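A Box of Trial Transcripts, a Big Promise, and Vikside

Print | E-mail

8 July 2025

Any company that sells software to defense lawyers should be made to sit in a prison visiting room and explain the word "breakthrough." Vommont uses it four times on the page where it sells Vikside, a desktop program that is supposed to read old trial records and point out where the witnesses stopped agreeing with themselves. The license costs $2,000 a year. For a small innocence clinic, that is money that could have gone to a lab test or a lot of gas for the person who drives out to find jurors.

I do post-conviction file review, mostly for offices that can't afford it, and I tried Vikside in May on a record I already knew well. We call it the Drarkwood file, after the town. It is a child-witness case from the bad years, and it runs to 1,639 pages of transcript, police reports and interview notes, much of it photocopied crooked. I had read every page before I opened the program. I would not trust a test done any other way.

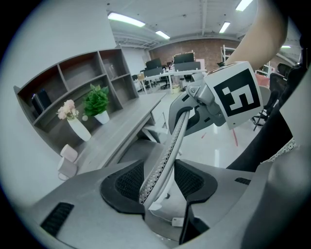 Photo: Donati

Getting the pages in

Vommont says scanned records go in "as they are." Mine didn't. The trial transcript, typed clean by a court reporter, loaded without trouble. The police reports came through with whole lines missing, and two pages of interview notes were filed under the wrong officer. Handwriting in the margins was simply skipped, with no warning that anything had been skipped.

That bothers me more than the missing lines do. In old cases the margin is often where the trouble is. A detective writes "try again after lunch" next to a child's denial, and by the typed report the denial is gone. A program that can't read that note should at least put up a flag saying there is something on the page it could not read. Vikside shows you a tidy green check mark.

What it does find

I'll give it this much. Once the transcript is in, the search is fast and better than the one I had been using. Ask for everything a witness said about the color of a car and you get the direct, the cross, the preliminary hearing and the second day's rebuttal in one column, each with its page and line. I used to build that column by hand. It took days, and by the end I was making mistakes.

Of the 9 contradictions it listed under "High Concern," I would have put two in a petition. One of those I had missed on my first reading years ago, and it took a second lawyer to catch it: a witness puts herself at the kitchen window on one day and on the back porch the next, and nobody asks her about it. Vikside had it near the top of the list. Good.

The rest were junk. It thought "my aunt's" and "the aunt's place" were different houses. It treated a court reporter's typo in a street number as a change of story. It gave a high score to a man who said "evening" once and "night" later. Put that sort of thing in front of a judge and you have spent your credibility before you reach the part that matters.

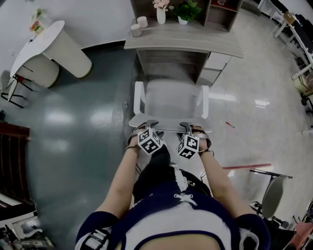 The score

Every witness gets a reliability score from zero to one hundred. You can't turn it off. You can shrink the panel it sits in, but it comes back when you reopen the file.

I asked Vommont what goes into the number and was sent a brochure. I asked again and was told the method is proprietary. So here we have a tool meant for people fighting convictions built on experts nobody was allowed to question, and it has an expert inside it that you aren't allowed to question. I would want to know what happens when the prosecution buys a copy. The most coached witness in the Drarkwood file, a boy interviewed over and over until his account matched the others, scored the highest of all. Of course he did. He had been rehearsed into perfect consistency.

Anyone who has worked these cases knows that pattern. I see no sign that the people who wrote the software do.

Privacy and export

The files stay on your own machine unless you turn on sharing, and sharing was off when I installed it. I checked. Sealed juvenile records are in a lot of these boxes, so I would still have your office's tech person look before you load anything.

Export is to a spreadsheet or a plain text table. The page and line citations survived both. Witness notes you type yourself did not make it into the text version, and I lost an afternoon's worth.

Should you buy it?

At this price, no. As a search tool for clean transcripts I would pay a quarter of what they want. There is no monthly plan, and the trial version stops at the first volume of a record, well short of where most of these cases go wrong.

If your office already has a license, use the witness columns, ignore the score, and read the police reports yourself, margins included. I've kept my paper index of Drarkwood and I'm still adding to it.

Print | E-mail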